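Skip to main content

This site uses cookies to improve your visit. By continuing to browse, you accept our use of cookies. Accept | Manage settings

Under one clock: an interview with the Cillum software group

The software group responsible for Cillum, the control and planning package used on the two-arm workcells at the Festside laboratory, met with our newsletter in March to discuss the release now being prepared. The group asked that its answers be credited to the team as a whole. The conversation has been shortened for publication.

Cillum began as a set of scripts for moving one arm between fixed points. It now runs both arms of a cell, reads the cameras, plans motion and keeps a record of each session. The group described its present task as one of tidying. "We have a great deal of code that works on a good day," the team said. "The purpose of this release is to find out what a good day consists of and to write it down."

Much of the discussion concerned timing. Each arm has its own controller, and in earlier versions each controller kept its own clock. The two drifted apart during long sessions, and a planned handover between grippers could be out of step by the time it was carried out. Under the new arrangement, both controllers and all cameras take their time from a single source, and any message that arrives more than 5 milliseconds late is marked in the log. "We do not discard the late message," the team explained. "We mark it and let the planner decide. A late joint reading is often still useful. A late image during a grasp usually is not."

The planner itself, named Kälin, is a separate program and can be replaced without changes to the rest of the package. It proposes a path for each arm, checks the paths against one another and against the fixed parts of the cell, and passes the result to the controllers in short segments. Asked why the segments are short, the team pointed to the cost of changing course. "If the perception side tells us that an object has moved, we would like to throw away as little as possible. A long segment is a commitment."

Perception was the subject on which the group spoke at greatest length. The cell is viewed from a fixed position and also from the wrists. The fixed view is used to decide which object to approach, and the wrist views are used close to the object. The point at which control passes from one to the other had been set by hand, at a distance that suited the first objects the group worked with. "It was a poor choice for anything thin or shiny," the team said. "Keys are both. They overlap, they reflect the lights, and a ring of them does not have one shape that you can store and look for."

The present object set includes keys with coloured plastic tags, a stapler, a roll of double-sided tape and a paperback book. These were chosen from ordinary office supplies, and the group does not plan to standardize them.

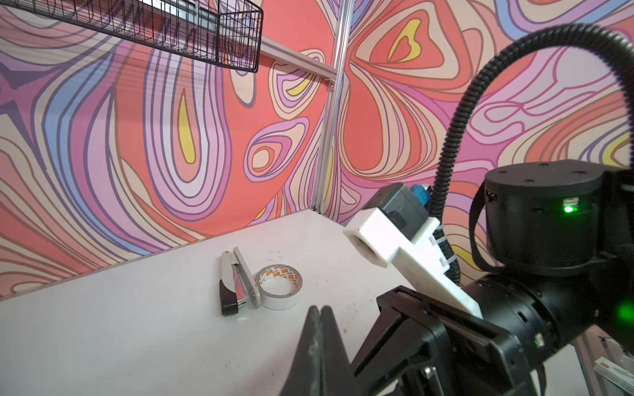
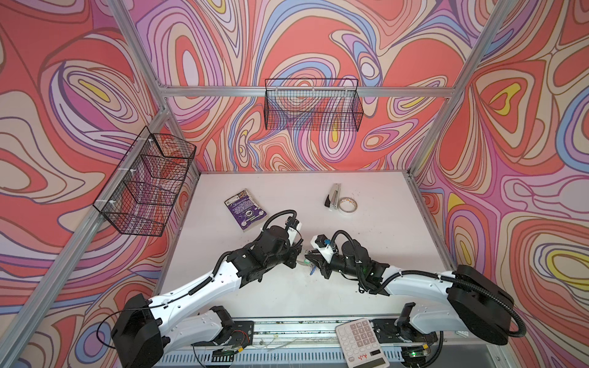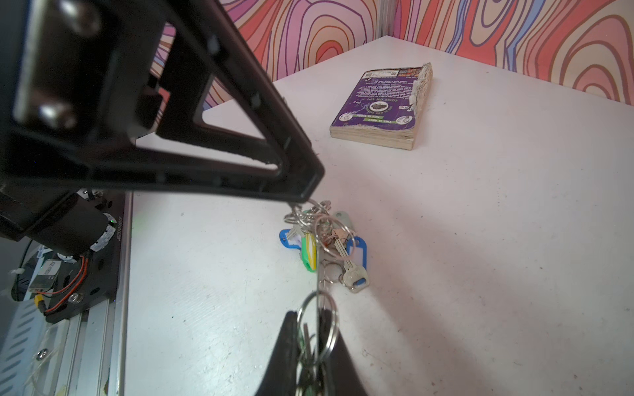
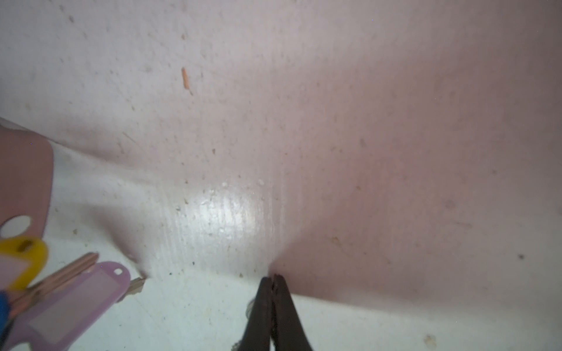
Views from the wrist cameras and, in the second picture, from the fixed camera at the two-arm workcell.

The group has stopped asking the perception module for one answer. It now returns several candidate grasps, each with a score, and Kälin tests them in order until one can be reached by either arm. According to the team, this has made failures easier to understand. "Previously we would see that the arm had not moved, and we would have to guess at the reason. Now the log tells us that there were 40 candidates, that most were ruled out by the other arm, and that the remainder were scored too low. That is a conversation we can have with the people who wrote the scoring."

Patterned surroundings were also raised. The group said that the module which separates objects from background had at one time relied on plain walls, and that this assumption has been removed. The table surface is now modelled directly, and points that do not rise from it are ignored. Very flat items remain difficult. A single key lying on its side may stand so little above the surface that the depth reading cannot be trusted, and for these the software falls back on colour and outline.

On tooling, the team spoke with some satisfaction about Premenix, the replay program that accompanies the package. Premenix loads a recorded session and plays the camera views, joint positions and planner decisions side by side. It can also run a new version of the planner against an old recording, without the arms - a feature now used before any change is accepted. The test library stands at 1,000 recordings. "It does not replace running the cell," the team noted. "A recording cannot tell you what the object would have done if you had touched it differently. It does tell you that you have broken something that used to work."

The interview closed with the matter of documentation, which the group acknowledged is behind the code. The installation guide is current. The guide to writing a new grasp scorer describes an interface that has since changed twice, and readers are advised to consult the source until it has been revised.

Contact the newsletter office | Copyright Festside. All rights reserved. | Back to top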